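Otonari Jewelry Care Kit
by Bratow

Home > Care & Cleaning > Kits

In stock. Ships within two business days.

Most of us own more jewelry than we wear, and I'd guess the reason is the same in your house as it is in mine. A chain goes dull, a bracelet gets a little sticky from hand lotion, and back it goes to wait for a better day. The Otonari kit came out of years of people bringing those pieces to our counter in Floltcombe and asking whether anything could be done. Very often the answer was ten minutes with a soft brush and a decent cloth, so we put the brush and the cloth together with a few other things we like and started selling them as a set.

It's a gentle kit, and we want to say that up front. It will not take out a deep scratch or bring back plating that has worn away. It will lift off skin oil, sunscreen, face powder and ordinary dust, and that covers a good deal of what makes a favorite piece look tired.

What's in the kit

Cleaning concentrate, one bottle, enough for 60 small bowls
Soft brush with a tapered tip for settings and links
Two polishing cloths, one for gold tones and one for silver tones
Drying towel
Untangling pick with a rounded end
Printed care card
Cotton drawstring bag to keep it all in

Before you start

Get everything out and have a proper look at it. We like to do this on a bed or a table with a cloth over it, so that a dropped bead doesn't roll off under the furniture. Sort by material first and by favorites second. Jade, metal, wood and pearl all want slightly different handling, and if you wash the lot together you'll be fishing around in the bowl for the one thing that shouldn't have gone in.

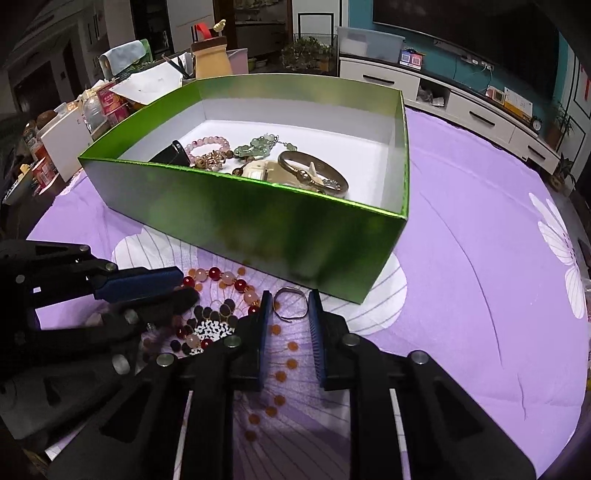 Jade pendant, beaded bracelet, bangle and fine chain in a green gift box.

Fine chains are the ones people give up on. Lay the knot flat, put one drop of the concentrate on it straight from the bottle, and work the pick into the loosest part of the tangle. Don't pull! Wiggle it, turn it over, wiggle it again. If you find yourself getting cross, go and have a cup of coffee and come back. I have a necklace of my own that took three evenings and it is perfectly fine today.

Using the concentrate

Add one capful to a small bowl of lukewarm water. Metal chains and plain bangles can soak for 30 seconds, then brush lightly, rinse in clean water and pat dry with the towel. Jade should be wiped with a damp cloth and dried right away. Pearls should never soak, and neither should anything strung on silk or elastic. Wipe them with plain water and let them lie flat overnight before you wear them.

Please keep the concentrate away from wood, leather and fabric. A wooden bead bracelet is happiest with a dry cloth and, once or twice a year, the smallest dab of plain mineral oil rubbed in with a fingertip. Leave it for an hour and buff off whatever hasn't gone in.

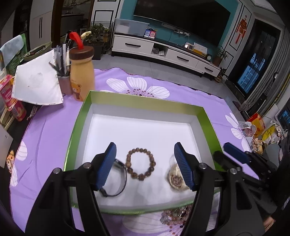

Storing things well saves you a lot of cleaning later on. Any shallow box with a lid will do, and a gift box you already have is as good as one from a shop. Keep chains fastened and lying straight, keep hard stones away from soft ones, and tuck in a square of the silver cloth if your pieces tend to tarnish. The bathroom is the worst place in the house for jewelry, handy as it is.

Sizes and refills

The standard kit is 40 dollars. The large kit is 70 dollars and has a second bottle of concentrate and four extra cloths, and it suits anybody looking after a parent's or grandparent's collection as well as their own. Refill bottles and single cloths are listed on the Chraibi refill page, along with the replacement brush heads.

A note on the cloths: they will turn gray or black with use. They're still working. Please don't wash them, as that takes the polish out.

Shipping and returns

Orders placed before 18th July go out with the older cream-colored bag, and after that we switch over to the blue one. The contents are the same. Unopened kits can come back to us for a full refund, and kits bought as holiday gifts in November get extra time, so keep the packing slip. If a bottle arrives leaking, send us a note with your order number and we'll mail you another one.

Goes well with

Bratow travel roll
Chraibi cloth refill, pack of two
Floltcombe ring dish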